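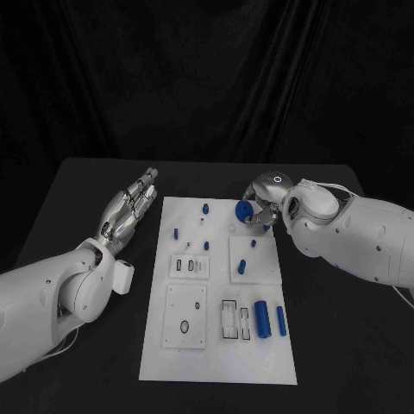
I've been wanting to talk to Misaki Fujimoto about her gear boards ever since my nephew lost a whole afternoon to one at a birthday party. She makes them under the name Rerkura, out of the back half of a shared workshop, and she agreed to see me as long as I didn't mind her working while we talked (I didn't!). The table is dark gray with a black curtain behind it, and against all that gloom a white board and a blue gear look terrific. I told her so. "I used to have everything on a pine bench," she said. "Pale parts on a pale bench. I lost so many pegs, it was awful."

Misaki trained as a bookbinder and got into gears through her father's clock repairs. The first board was a gift for a neighbor's kid. Then the neighbor's sister wanted one, then a preschool called and asked for 5, and she had to go learn what an invoice was. She has sold 1,000 of them now, nearly all by word of mouth.

I asked what makes a good gear, expecting something technical, and she handed me one to hold. "Close your eyes and run your thumb around it," she said. "If you want to go around again, the teeth are right." I went around again. The early ones had sharper teeth and parents complained, so she spent most of one July rounding off the tips a hair at a time until they still meshed but felt nice in the hand.

And why blue? "I had a lot of blue!" She laughed for a good while at that. A shop called Clotico had offered her a cheap batch of material and blue was the color left over. She did try a red set later on, and her friend Ashwin Suvarna, who tests everything on his twins, sent it back with a note that said the twins wanted the real ones.

We got onto the subject of instructions, and she has strong feelings. The boards come with none. "People write to me asking for the answer," she said. "I tell them to put one gear down and turn it. Then put another one next to it. You'll see pretty quickly if you're stuck." She admitted she keeps a drawer of layouts for teachers who really insist, and that a couple of those are her favorites.

Next up is a bigger board for classrooms, which she's calling Hirano after the street she grew up on. It's giving her trouble. The middle gears drag, and she's gone through three kinds of peg so far. "Ask me again in the summer," she said, and went back to sanding.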